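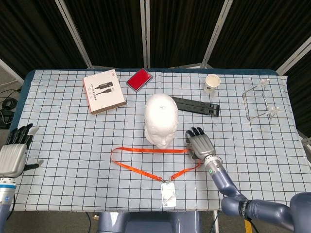
Is it any good with small stuff, though? Our reader Postdale asked that under the spring issue, and went on to say that every two-handed robot kit gets shown off with big soft blocks, and that a review of one ought to start with the junk drawer. We loved that comment so much we built the whole next round of testing on it, and now we need people to help us run it!

Call for participants: Etanik two-arm kit, long-term review

Naltovura is a small review site for robots you can rent or buy as a kit. In May we start hands-on sessions with the Etanik, a two-arm setup with humanlike hands, at our workshop on Sotomayor Street. You'll steer the arms yourself through ordinary tabletop jobs — picking up a paper cup, moving a lanyard without tangling it, setting a folding stand where you want it — and then tell us how it felt.

You don't need to know anything about robots. We'd really like to hear from people who sew, cook, fix bikes, stock shelves or teach little kids, anyone who uses their hands all day and has opinions about it. Left-handers, please write in, we had far too few last time.

What you'd do
Come in for 2 sessions, morning or afternoon. The first is mostly practice (it's odd for a while and then suddenly a lot of fun). The second is the timed jobs, followed by a sit-down chat and a short form.

What you get
$165 for the pair of sessions, paid at the end of the second, plus lunch. Bus fare covered if you keep the ticket.

Good to know
You must be 18 or over. Sessions run three hours with breaks, standing or seated, your choice. The workshop is up 6 steps with a ramp at the side door. We publish your comments under a first name or a nickname, and you see them before they go up. Etanik doesn't pay us and doesn't get to read the review early.

To apply
Send a few lines about what your hands do all day and which times suit you. No résumé — just write the way you talk. Mark it "Etanik sessions" and we'll answer everybody.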